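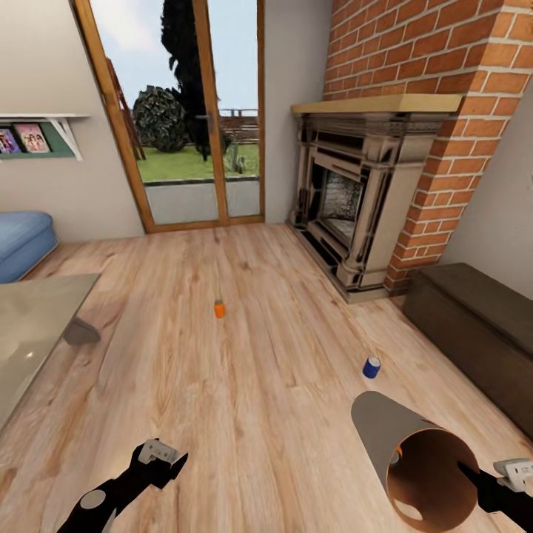 Rowlands, Saturday, December 24, 2022

Short day, only me and Jérémie Besnard on remote. I write this down now so we still know in February what we saw.

Task is the cans-into-tube one, two arms, simulated living room. The fault: the right hand loses its grip force in the middle of a hold, with no error in the log. The fingers stay where they are, the commanded force goes to zero and comes back 300 ms later. If the object is heavy in that moment, it slips. I got it in 26 runs of the night batch and I had looked only for dropped cans, so there can be more.

First I suspected the contact settings, because the blue can is a thin shape and its rim is made of flat pieces. I changed the friction and ran again. Same fault, same place in the program. So I put the friction back to the old value (please do not keep my test file, it is the one with "soft" in the name).
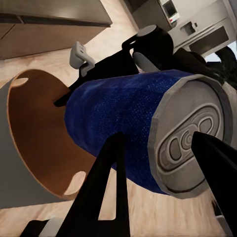 Wrist view, blue can on its side, finger tip at the lid.

Jérémie asked if the two arms disturb each other. I think yes, but in the software and not by collision. The Cistisis controller has one watchdog for both hands. When the left hand sends its "open" message late, the watchdog resets the pair, and the right hand is reset too. In the log the reset comes at step 1725 in the run I read fully, and the left message is late just before it. I read only three runs like this, so it is a strong guess and no proof.

What worries me more is the real cell at Curnomora. It uses the same watchdog. In simulation a tube falls on a floor and we restart. There a person can stand near. I wrote to Cellstead to ask that nobody runs the two-hand program with the guard open until we have an answer. 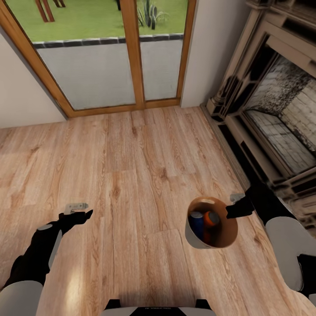
Head view, both cans in the container, left gripper open.

To do:
- separate watchdog for each hand, Jérémie has a branch
- write a warning to the log at every reset, also the short ones
- repeat the batch with 2000 steps per run, old friction
- check if the wrist cameras slow down the left messages

Batch is started on the second machine. Please do not restart it before it is finished.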